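Chapter 4
Scheduling the Serial Drama

4.1 The Midseason Break

A network drama with an order of 26 episodes cannot be shot and aired at the same pace. An hour of finished television takes eight or nine working days to film, while the broadcast schedule uses up one hour a week. The midseason break, which usually begins in December, lets production rebuild its lead.

Consider Halmont, a serial set in a coastal law firm. Its line producer, Armindo Patrício, kept filming through the break and moved all night exteriors into one block. Location fees fell from 4,000 to 2,000 dollars per night — a saving that paid for an extra day on the standing sets.

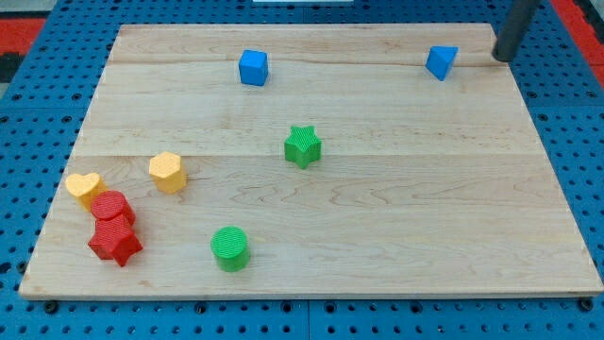

Block shooting has a cost in continuity. Scenes from three episodes may be filmed on the same Thursday, and each actor must know what the character has learned by that point in the story. Section 4.2 introduces the continuity breakdown, and Section 4.3 applies it to a second serial, Viltik.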